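Ticket: Family room PC shuts itself off, no warning, no error
Opened by: Faith Nyamweya
Category: Desktops / Power and heat
Status: Closed

Hi all! Long-time lurker, first real ticket. I'm going to write this up as I go, so forgive the rambling (my kids say I write emails the way other people leave voicemails).

The machine is an old desktop tower my brother-in-law passed along to us. It mostly does homework, recipes, bank stuff and one very long-running farm game. It's slow to start but I've never had a real complaint about it until now. The problem is that it just turns off. There's no blue screen and no "Windows is shutting down," it goes black in the middle of a sentence, like someone yanked the cord. Then if I press the power button right away it starts up, gets as far as the login screen and dies again. If I leave it alone while I eat lunch, it starts fine and behaves for a while.

First entry, 2nd August. It went off 4 times today. Twice during the farm game, once during a video call with my mother (she thought I'd hung up on her, and I'm still hearing about it), and once with nothing open but a spreadsheet. I wrote down how long it lasted each time but the paper got used for a grocery list, so all I can tell you is that the longest stretch was nearly 90 minutes and the others were shorter.

What I tried first, in the order I thought of it:

Different wall outlet. No change.

Different power cord, borrowed from the monitor. No change, and then I couldn't see the monitor, so that was a short test.

Took it off the Dilo power strip and plugged it straight into the wall. No change. I was kind of hoping for the strip because a strip is cheap.

Turned off every sleep and power saving setting I could find. No change, except now the screen stays on all night and lights up the hallway.

Ran the antivirus overnight. It ran to the end! It found some tracking cookies and that's it. I got excited and told everyone it was fixed, and then it shut off during breakfast.

Next entry. I looked in the Event Viewer like the pinned post says. Lots of Kernel-Power critical errors, each one right after a shutdown, and as far as I can tell all they say is that the computer turned off without being told to. Well, yes. I went looking just before each one for something more useful and there's nothing there, only ordinary chatter about updates and the printer.

Detlef Weidemann replied asking whether the fans spin up before it goes. They do, now that I'm listening for it! I'd gotten so used to the noise that I'd stopped hearing it. It gets louder and louder over a few minutes, sort of a hair dryer in the next room, and then click, silence. He told me to install a temperature monitor and leave it open in the corner of the screen while I do normal things.

So I did that. Sitting at the desktop doing nothing, the processor was already hotter than the nice green part of the little bar. I opened the farm game and watched it climb into the orange, then the red, and then the computer went off. I tried it again with just a browser and a bunch of tabs and got the same thing, only slower. I've never been so happy to watch something break, because at least now it was doing it for a reason I could see.

Marjatta Kokkonen asked where the tower lives. It lives in the cabinet under the desk. With a door. Which we keep closed because of the dog. I know, I know. I propped the door open with a dictionary and it ran noticeably longer, though it still went off in the evening. So the cabinet was making it worse but it wasn't the whole story.

Next entry. Detlef said to open it up and look at the heatsink, and I put it off for a couple of days because I was sure I'd ruin something. He wrote me out a list, and I'm pasting it in here for the next nervous person:

Shut down properly, switch off at the back, pull the cord.
Hold the power button in for a few seconds with the cord out.
Lay the tower on its side on a table, not on carpet.
Take the side panel off and put the screws in a cup.
Touch bare metal on the case before you touch anything else.
Take a photo before you unplug a single thing.
Hold the fan blades still with a finger when you use canned air.
Short bursts, can upright.

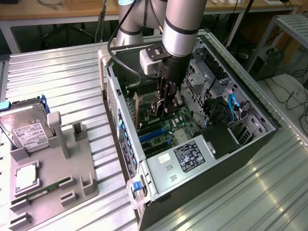 Bastian Brinkmann added that the dust that matters is usually the stuff you can't see from the top. It packs in between the fan and the metal fins, he wrote, so the fan can look perfectly clean and be blowing against a blanket. He'd want the fan unclipped and the fins checked from underneath before I spent a cent on parts, and if the heatsink came off as well, then the old paste had to be cleaned off completely and replaced, no reusing it.

OK so Bastian gets a gold star. I unclipped the fan and there was a gray felt pad under there. I mean an actual pad, I could lift it off in one piece and you could have put it in a doll's bed. I made my husband come and look at it. I did the air thing out on the porch and went through most of a can, and I'm glad I wasn't wearing black.

I hadn't planned on taking the heatsink off too, but one of the clips was only halfway down and the whole thing wobbled when I nudged it, so off it came. The old paste was dry as chalk and crumbled when I wiped it. I cleaned it with rubbing alcohol and coffee filters (Marjatta's tip, they don't leave fuzz), put on a small dot of new paste, the Ronach one from the hardware counter, and pressed the heatsink back down until all the clips snapped. That took more force than I was comfortable with. I said a few words the dog hadn't heard before.

Then I put it all back together, pressed the button, and got nothing. No lights, no fan, nothing. My stomach just dropped. I sat there for a good while composing an apology to my brother-in-law before I noticed the switch at the back was still off. So please add "switch it back on" to the end of Detlef's list, for people like me.

With the switch on it started right up. Sitting idle it was comfortably in the green. The farm game took it up to the bottom of the yellow and it stayed there. I let it run through dinner and the dishes and it was still going when I went to bed, and so quiet that I went over to check it was on.

Next entry, following up like I promised. It's been 3 days with no shutdowns. I've had a video call with my mother (forgiven), the kids have done whatever they do, and I left a long video playing on purpose one afternoon to see if I could upset it. The fan speeds up now and then and goes back down again. The tower has moved out of the cabinet and sits on a plant stand next to the desk. It's ugly, and the dog has shown no interest in it whatsoever, so all that business with the closed door was for nothing.

A couple of leftover questions before this gets closed:

The clock was wrong after I put it back together, it had gone back several years. I set it by hand and it's holding so far. Is that the little coin battery on its way out? I have spares from the kitchen scale but I don't know if they're the same kind.

How often should I be doing the canned air? I've written it on the calendar for November but that was a guess.

Detlef's answer, for the record: probably the battery, yes, check the number printed on it before buying one, and it can wait until the clock slips again. November is fine, and sooner if the fan starts sounding like a hair dryer. He also told me to leave the temperature monitor installed, so I have.

Thank you so much, everybody. I'd already been pricing new computers when I opened this, and what I spent in the end was a can of air and a tube of paste. I'm fine with closing this one.

Closed by: Detlef Weidemann
Resolution: Overheating. Blocked heatsink, dried thermal paste, one retaining clip not seated, tower kept in closed cabinet. Cleaned, repasted, relocated. Reopen if shutdowns come back.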